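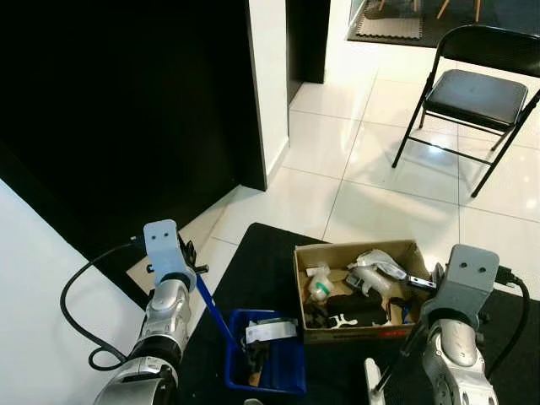
Two arms, a blue bin and a carton of mixed goods in the teaching room at Vorneck.

Most of the robot programming done at Vorneck today involves very little typing. An operator takes hold of a pair of hand controls, the arms copy the motion, and the joint positions are stored together with the camera views. The operator then repeats the task, with the objects moved a little each time.

"We used to write out every step," says Yaryna Ivanyshyn, who leads the work. "Now we show the machine what we want and keep a record of how we did it."

The method asks a good deal of the person at the controls. New operators train for 40 hours before their recordings are accepted, and the first week is spent on reaching and letting go. Muthoni Simiyu came to the team from a packing line at Bosis. She found that her own speed worked against her, as the arms follow best when the hand pauses before each grasp.
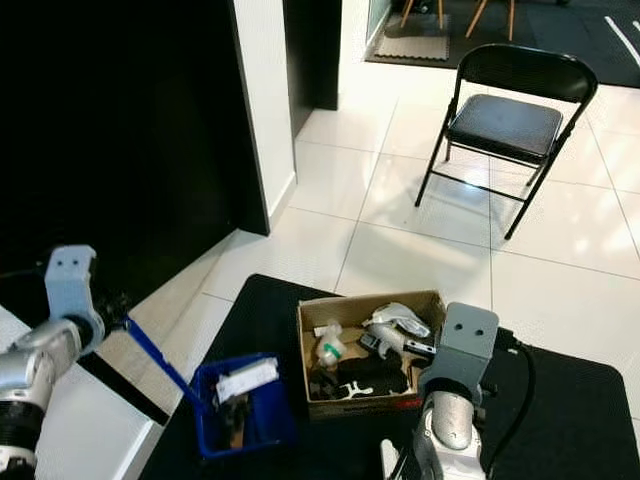 Remote Handling and Demonstration Group, Vorneck

Handled containers receive particular attention in the current program. A long handle can swing or turn in the grip, and the operator must decide where to take hold of it and how steeply to hold it. These decisions are seldom written down in a work manual. In a recorded demonstration they are captured whether or not the operator is aware of making them.

The group plans to collect 1000 demonstrations by July, of which 291 have passed review. Gerrit Fourie, who reviews the recordings, rejects any in which the operator hesitates for more than 2 seconds in mid-reach. Failed grasps are kept if the operator recovers from them, and are stored under a separate heading.
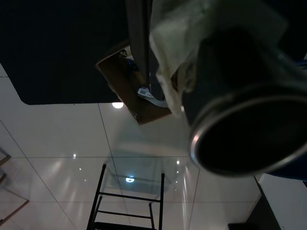
Views from the wrist are reviewed separately from those taken at the head. Fourie regards them as the harder material to judge, and operators are asked to sit with him for one review session each month. Danylo Horobets, the newest member of the group, will begin his sessions once his training hours are complete.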